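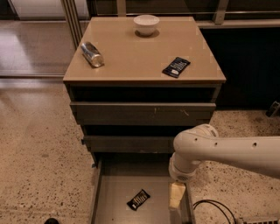

Moved out of our furnished flat in April and finally got the deposit back last night. All £2,233 of it. A few people asked how it went, so I'm putting it in one place.

The agent was Bandent when we signed. Bandent passed the building to Fellex halfway through our tenancy, and Fellex didn't get all the paperwork. Most of the trouble came from that.

When we moved in we were sent an inventory of 11 pages. You get a few days to reply with corrections. I nearly didn't bother. My flatmate Rafsan Siddiqui did ours in one evening and emailed it back with his notes in capitals.

Things he wrote down: a chip in the bathroom sink, a missing oven shelf, a stain under the bed, two blinds that wouldn't go all the way up. Dull stuff. Three of those four came up again at the end.

Fellex's first letter asked for £410. Cleaning, the oven shelf, the sink and "general wear to bedroom furniture".

General wear isn't something they can charge you for. Furniture gets used. If you've lived somewhere for years with the same chest of drawers, it won't look the same as on day one, and the landlord is expected to allow for that.

I asked for their copy of the check-in inventory. They sent one with no corrections on it. I sent them ours, with the email to Bandent showing the time and date. The sink and the shelf were dropped the next morning.

Cleaning took longer. They said the flat was "not to a professional standard". Our contract said it had to be as clean as when we moved in, and the check-in report described the kitchen as "fair, some grease to hob". We left it better than that.

They offered to split it. I said no, politely, and that we'd be happy for the deposit scheme to look at it. Using the scheme's dispute service was free for us. I put everything into one folder and numbered it to match the lines in their letter.

We didn't need it in the end. Fellex went quiet for five weeks – no calls, no emails – then wrote to say they were releasing the full amount "as a gesture of goodwill".

Someone asked about photos. Yes, take them. Open the cupboards and drawers, do the inside of the oven and the window frames. Email them to yourself the same day so the date is easy to show.

Read the meters as well. Ours were wrong on the check-out report by a whole digit, and the energy company took longer to sort out than the deposit did.

To the person asking if you need a solicitor: we didn't use one. If it had been a lot more money I might have rung an advice line first.

New place is in Pramanik Court, unfurnished, so a much shorter inventory. It still says the hall light works. It doesn't. Emailed them at 8.40 this morning.

I'll answer replies after work. Can't help with Scotland, sorry, the rules are different there and I don't know them.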